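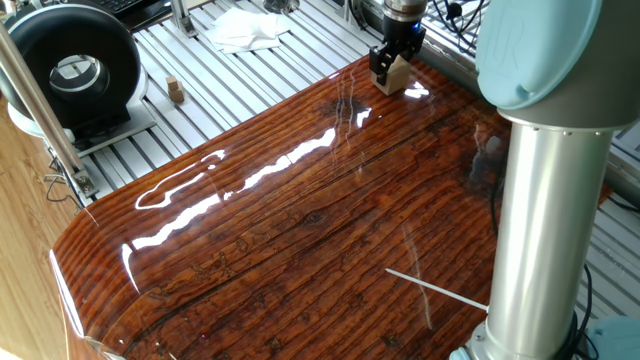
Jeris Cell Safety Workbook, second edition
Published by Flendeden

Rating: 4 out of 5

I bought the Jeris workbook after our shop put its second small arm on a bench and the insurance people asked for a written risk assessment. It is a ring binder with 221 pages, a set of blank forms and a download code for the same forms as spreadsheets. It covers collaborative arms doing light handling work: picking up parts, moving them, setting them down. If you run welding or anything with a blade on the end, this is the wrong book, and the publisher says so on the back cover.

The first part deals with paperwork. You list each task the arm does, each way a person could be hurt during that task, and what you do to lower the risk. The forms are plain and the boxes are big enough to write in. I had used the MacAulay checklist before this one, and its forms mixed up setup, normal running and cleaning on the same sheet. Jeris gives each its own sheet. That alone saved me an afternoon of rewriting.

The second part is on the work area, and I got the most out of it. The authors make the point, several times, that a cell is judged with its tool and its workpiece fitted. An arm that passes with a bare flange has to be looked at again once there is a gripper on it, and again if the part changes. A small wood block with square corners gets its own worked case, with the pinch points at the fingers and the gap between the block and the table both written up. The chapter suggests slow speed for the last bit of travel down to the surface and gives a form for recording what speed you settled on.

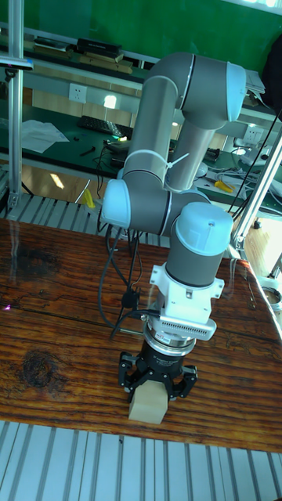
Cables get eight pages. The rules are simple: leave enough slack for the full reach, tie the bundle where it can't snag at a joint, trim the tails on the ties, and keep loops off the surface where parts are set down. You are told to jog each joint to the end of its working range while watching the bundle, then write down what you saw. I did this on both of our arms and moved one tie as a result.

There is also a short section on shiny work surfaces. If you use a camera to find parts, glare can hide an edge or make a false one, and the book wants lighting checked at the time of day the cell will run. Ours gets sun until 10 in the morning, so I filled in that form twice.

Housekeeping is covered on a single page. It asks for a marked boundary, hand tools kept outside it, and a clear floor where the operator stands. I would have liked more on shared rooms, where one person is at a bench while the arm is running behind them. The book tells you to assess it and leaves you there.

My other complaint is the stopping chapter. The text is fine, but the table for stopping distance uses a worked figure of 335 mm on one page and a different method on the next, and it took me two readings to see that they were for different payloads. Flendeden has a corrections sheet on its site. Print it before you start.

The Lotard training course covers similar ground and costs 850 dollars per seat. If your crew is new to this, the course may be worth the money. For a small shop where one person does the setup, I would start with the binder.

Pages punch cleanly and lie flat. The rings on my copy were slightly bent on arrival but they close.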